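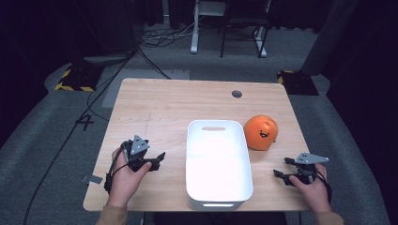 The Face-Up Matter

January 15, 2019
By Maribeth Mercado
6 min read

The following is entered in the record of the Skurndale hall at the request of the Standards Office. I was the reviewing officer during the period concerned. I have been asked to set down what was observed, what was decided, and by whom, and to leave out anything that does not bear on the rule.

The Skurndale hall is run by Bavley under the Rotside Code. The Code governs the recording of hand work from which machines are afterward taught. It says how a station is to be laid out, how the grippers are to be held, when an operator may speak, and what is to be done with a recording in which something has gone wrong. It is a short document. Bavley has always been proud of this, and new operators are told on their first morning that they can read it over lunch.

The matter arose at Station 4, under Rule 6, which reads in full as follows.

"The operator shall move the object to the bin in the manner of an ordinary person performing an ordinary task. The operator shall add nothing."

The task assigned to Station 4 in August was the placing of a toy in a white bin. The toy was an orange ball with a small smiling face drawn on it. It had been chosen for its shape and its color. The purchasing record makes no mention of the face.

My duties required me to review a sample of recordings from each station and mark them as accepted, rejected, or held. A recording is held when the reviewer cannot say whether a rule has been broken. In my years at Skurndale I had held very few. It is considered a sign of poor reading.

The first recording I held from Station 4 showed nothing that a visitor would have noticed. The operator's grippers came in from both sides and closed on the toy, lifted it over the near wall of the bin, and lowered it. Before letting go, the operator turned the toy a little with the left gripper. When the jaws opened, the face was looking up.

I played it again. I took it for a correction of the grip, which is allowed, and would have accepted it if I had not gone on to the next recording and found the same turn in the same place. It was there in the one after that. In one recording the toy had been set out with its face already upward, and the operator did not turn it at all. I found that I had been waiting for the turn, and I wrote down the time at which it had not occurred.

I reported the recordings to the shift lead as held under Rule 6. The shift lead asked me what had been added. I said that an ordinary person putting a toy in a bin would drop it in. The shift lead asked whether I had children. I said that this was not relevant to the review, and it was left out of the minutes at my request. I restore it now.

An interview was arranged, as the Code requires, with the operator, the shift lead and me present. The operator had been at Skurndale for five months and had an excellent record. I read Rule 6 aloud. I then described the turn and asked the operator to explain it.

The operator said, "What turn?"

We showed the recordings. The operator watched them with great attention and some embarrassment, like a person hearing their own voice played back. After the third, the operator said that it must be so that it could see out.

I asked the operator to clarify "it."

"The orange," the operator said. Then, after a moment, "I'm not saying it can see."

I wrote this down. The operator asked whether the recordings would be thrown away. I explained that under the Code a rejected recording is removed from teaching and kept for audit, and that no penalty attaches to the operator for a first finding. The operator said that was fine and asked to be told what to do instead. The shift lead said to put the toy in the bin any way it happened to go. The operator agreed to do this.

The operator was unable to do it. I wish to be fair on this point, having watched the attempts in person from behind the marked line. The toy was lifted and lowered in the usual way, and at the bottom of the bin the left gripper would stop. One could see the operator deciding. The pause was longer than the turn had been, and it was not ordinary in any sense I could defend. In one attempt the operator looked away while opening the jaws. The toy landed on its face. The operator completed the recording correctly, returned both grippers to the desk, asked for the break to which operators are entitled, and took all of it.

Those recordings I rejected. Each contained a hesitation, and a hesitation is an addition. I had by then held or rejected roughly 14 recordings from a single station, and the Code requires that the outside examiner be informed when a station falls below its mark. The outside examiner for Skurndale was Sugawara.

Sugawara came in person, which had not been expected. I had prepared a summary. Sugawara put it to one side, asked for a chair, and watched the recordings from Station 4 without speaking. Sugawara then asked to see the same task as performed at the other stations.

I said that those recordings had been accepted.

"I understand," Sugawara said. "I would like to see them."

I had reviewed a good part of this material myself. I had looked at it for grip, speed, clearance over the wall of the bin, and the position of the free hand. I had not looked at where the face ended up. At Station 2 the operator dropped the toy from a small height and it rolled where it liked. At Station 3 the operator set it down face up, with a quick turn on the way in, before the toy had even crossed the wall. At Station 5 it went face up or face down without pattern until late in the shift, when a recording showed the operator letting go, seeing the face against the bottom, and reaching back in with one jaw to tip it over. This had been accepted. My initials were on it.

Sugawara asked how the reach back in had been classed. I said it appeared to have been classed as a grip correction. Sugawara asked what grip had been corrected, given that the jaws were open. I said that I would amend the record, and I have done so.

There was then a discussion of the rule, which I give in outline. The shift lead's position was that the Code had been broken at most stations and that all of the recordings should come out. Bavley's representative, who had joined by telephone, was concerned about the delivery date and proposed that the toy be replaced by one without a face. I supported the replacement. I said that the face had introduced something the Code was never written to deal with, and that a plain ball would restore the station to good order.

Sugawara agreed that a plain ball would do so. Sugawara then asked what the machine was for.

The representative read out the purpose statement from the contract. It was for use in homes, for the clearing of floors and the putting away of household goods and children's things.

Sugawara asked me to read Rule 6 again. I read both sentences. Sugawara asked me whether they could, in my opinion, both be obeyed at once by a person placing that toy in that bin. I asked for time to answer and was given it. I went out to the floor.

The shift had ended. The toy had been left on the desk to the right of the bin, as the closing procedure allows. I am trained on the grippers, as all reviewing officers are, but I did not use them. I picked the toy up by hand, held it over the bin, and let go of it, meaning to see how it would fall. It landed with the face to the wall. I stood there for what I would estimate to be a reasonable time. I am required to state whether I then touched the toy. I did.

I gave my answer to Sugawara that evening. It was that the first sentence of the rule could be obeyed, and that the second could be obeyed, and that I could not say the same of the pair. Sugawara wrote this down without comment and asked how to spell my last name.

The decisions were as follows. The held recordings from Station 4 were accepted. The recordings containing a hesitation remained rejected, and the operator was informed of the reason and thanked. The accepted recordings from the other stations were left as they were, face up and face down alike, with the exception of the one from Station 5, which was sent back for a fresh review by an officer other than myself. Bavley was advised that the second sentence of Rule 6 should be reworded before the next edition of the Code. A wording has been proposed and returned, and proposed again. As of this writing the sentence stands, and operators are still told that they can read the whole of it over lunch.

The operator at Station 4 returned to the task the next morning. I was assigned the sample. I began at the first recording and marked it accepted, and went on to the second – in which the toy was lifted cleanly, carried over the wall, and turned.

I noted the time of the turn out of habit. There is no field for it on the form, so I have entered it in the margin.

Sign up for our newsletter to receive new stories by email. You may unsubscribe at any time.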